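FOR IMMEDIATE RELEASE

Uduvley Hotels to Reopen Brarncombe Airport Property in June

BRARNCOMBE -- Uduvley Hotels announced Wednesday that its Brarncombe Airport property will reopen to guests in June, following the renovation of all guest floors, the lobby and the ground-floor restaurant. The hotel will return to service with new arrival procedures, including a standing early check-in option and a single identity check for each stay.

The property closed last fall. It serves business travelers, airline crews and families with early departures, and it is the closest Uduvley hotel to the passenger terminal. Reservations are open now through the company's website, by telephone and through travel agents.

"Guests who stay near an airport often reach us at hours that do not match a standard hotel day," said Rostislav Kuruc, managing director of Uduvley Hotels. "A traveler who lands at nine in the morning should know before leaving home when a room will be ready and what it will cost. We have written our new procedures with that guest in mind." 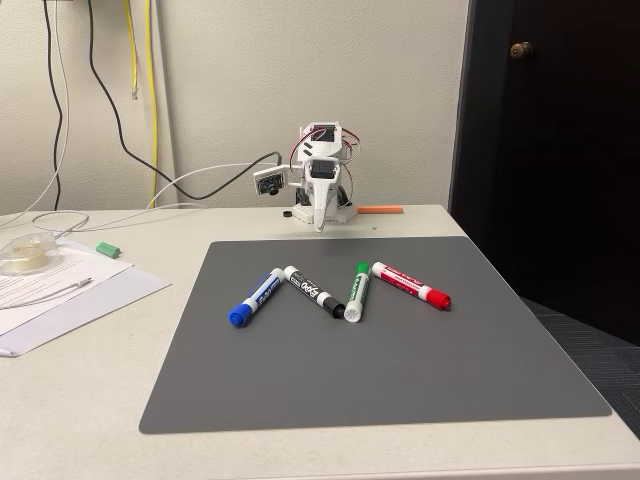
Uduvley Newsroom -- Volume 5, Issue 2

Early check-in by reservation

Under the new procedures, 40 rooms will be set aside each day for guests arriving before noon. These rooms may be reserved at the time of booking and will be available from 9 a.m. Guests who reserve an early room will receive written confirmation of the arrival time. If the room is not ready at the confirmed hour, the early check-in fee will be removed from the bill without the guest having to ask.

Standard check-in will begin at 3 p.m. and checkout will remain at 11 a.m. Guests who arrive before their rooms are ready may store bags at the front desk and use the lobby lounge, where coffee and tea will be served at no charge until 2 p.m. Two shower rooms on the ground floor will also be open to registered guests before check-in and after checkout.

The hotel has also changed the way it handles identity documents. Passports and other identification will be reviewed once, at the front desk, on arrival. The guest's registration will then be marked as complete, and staff in other parts of the hotel will not request the document again. A replacement room key will still require proof of identity.

Boris Matić, who has been appointed general manager, said front desk employees began training on the new system last month. "Most of the complaints we received before the closing concerned the first ten minutes of a stay," Matić said. "Our employees now have the authority to settle the ordinary questions at the desk, such as a room change or a disputed charge, and they will not need to call a supervisor for approval."

Guest rooms and quiet floors

Each guest room has a new bed, blackout drapes, a writing desk and additional outlets beside the bed. Windows on the runway side have been replaced. The two upper floors will operate as quiet floors, with housekeeping carts kept off the corridors before 10 a.m. Guests may ask for a quiet floor when booking -- there is no added charge, though requests will be filled in the order received.

Connecting rooms for families are located on the second and third floors. Accessible rooms with roll-in showers are available on every floor.

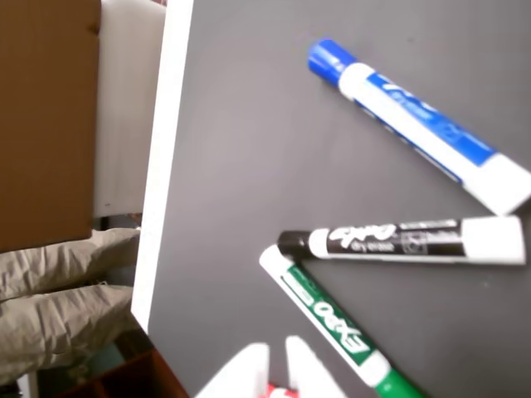 Shuttle service to the terminal will run every 20 minutes between 4 a.m. and midnight and on request at other hours. The pickup point has moved to the covered entrance on the east side of the building. Guests with departures before 6 a.m. are asked to reserve a seat the evening before.

Milošević restaurant

The ground-floor restaurant will open under the name Milošević, with seating for 70. Breakfast will be served from 5 a.m. on weekdays and 6 a.m. on weekends, both as a buffet and from a short menu of cooked dishes. Packed breakfasts will be prepared for guests who leave before opening and may be ordered until 9 p.m.

Senad Vasić will lead the kitchen. He previously ran the breakfast and banquet service at the company's Bumness property. Dinner will be offered nightly, with late plates available in the lounge until 11 p.m.

"People judge an airport breakfast by whether they can finish it and still make the shuttle," Vasić said. "We have laid out the room so that no one waits in line behind the toaster."

Guests holding earlier reservations

Guests whose reservations were transferred to Bumness during the closing may move them back to Brarncombe at the original rate, subject to availability. Loyalty nights that would have expired while the hotel was closed have been extended through the end of the year. Questions about transferred bookings should be directed to Damir Kadrić in the reservations office.

About Uduvley Hotels

Uduvley Hotels owns and operates full-service hotels near airports and rail stations, including properties at Brarncombe and Bumness. The company is privately held.

Media contact:
Krešimir Ivanov
Communications Office, Uduvley Hotels
Interview requests and requests for property tours may be submitted through the press page.

###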